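Cutting mat as a table cover in the kitchen?

Tunitum
I have a small low table I use for snacks and fruit because my counter is tiny. My craft mat ended up living on it, and now I'm wondering if I should just leave it there. It wipes off fine, but melon juice sits on it and I worry about the smell. Does anyone do this long term? I paid 2260 for the table (not dollars, don't panic) and would like to keep the top nice.

Prarkitton
Yes, I do it! I've had one on my little table for 7 months and I love it — it doesn't slide, and the grid hides crumbs better than you'd think.

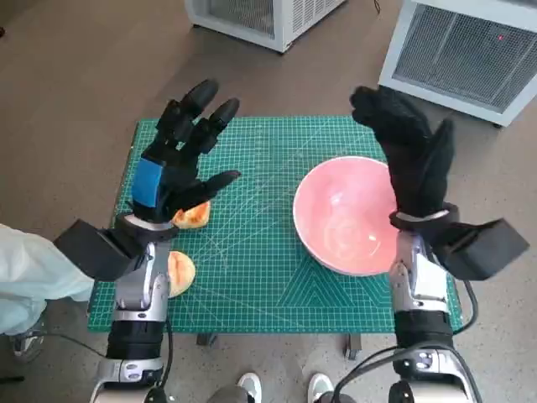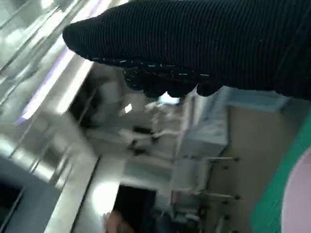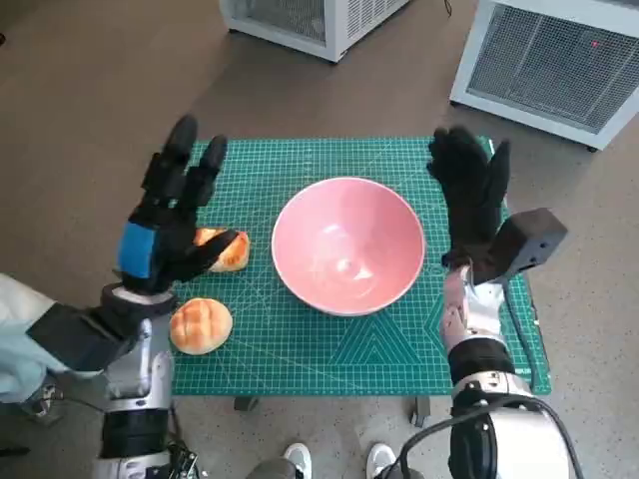 Smell has never been a problem for me, but I don't cut food on the mat, ever. Blade grooves hold juice and you will not get it out. I slice on a regular board and then move things over. A big bowl helps a lot too, like the pink one with the mat under it, so the wet stuff goes in there and only dry things touch the grid. Dish soap, cool water, dry it flat. Keep it away from anything hot or it warps, ask me how I know.

Nic Aodha
Those mats aren't made for food. Get a silicone one.

Penia
I'd say fine as a cover, just lift it once in a while. I left mine down from December into spring and there was a sticky ring underneath that took me an entire evening and most of a bottle of vinegar.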